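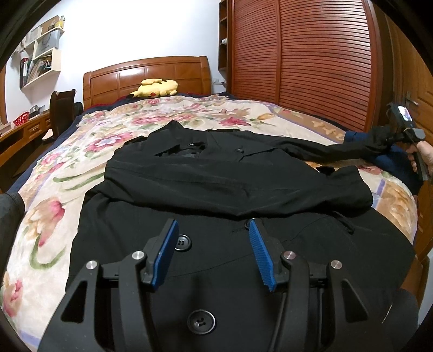 Week 2: Folding and storing a winter coat

Print this page | E-mail this page

Hi everyone, these are my notes from the wardrobe care class, tidied up a bit (I talk faster than I type, so a few of you asked for them). We're on heavy outerwear this week, and I've used a black coat on my own bed because a bed is where most of you will end up doing this. Tables are fine if you have a big one. I don't!

Before you fold

Empty the pockets. Every one, including the inside one you forgot you had. Maarja Rätsep found a bus transfer from February in hers and a cough candy that had more or less become part of the lining.

Give the coat a good brush, always downward, and spot-clean the collar. If it needs the dry cleaner, take it now and let it air out properly before it goes away. Moths love a grubby collar.

Laying it out

Smooth the bedspread first or you'll be chasing wrinkles that aren't even in the coat. Mine is the cream one with the roses, and dark fabric on a pale cover is handy for spotting lint (it's also how you find out your bedspread sheds, sorry).

Lay the coat lengthwise with plenty of bed on both sides. You can fold the top half back toward the headboard while you sort out the bottom, and then the collar and lapels sit up in the middle of the bed where you can get at them. Check your buttons while you're there. A wobbly one should be sewn back on before storage, when you still know where the button is.

Sleeves

Sleeves are where people rush. Take one by the cuff, draw it straight out to the side until the creases drop out, then bring it across the body. Same with the other. Pull firmly enough to flatten the fabric, but if you feel the shoulder seam complaining, ease off. Ximeng Song asked about rolling the sleeves up inside the coat, and I've tried it, and I got a lumpy parcel with a ridge down the back. Try it if you like, I'd love to be proven wrong.

Any loose strap or tab gets tucked flat under the fold. Left hanging, it prints its shape on whatever is stacked on top.

The fold itself

Thirds for a long coat, halves for a short one. Put a rolled towel in the bend, a tip from Kirsten Þórarinsdóttir that I've happily stolen. Cotton storage bag, cedar if you have it, nothing heavy on top.

For next class

Bring one coat or jacket and a clean towel. Dénes Orbán has offered his spare cotton bags, so e-mail me if you need one.

1,793 views | 27 shares | 2 comments

Search this site: Enter keyword Go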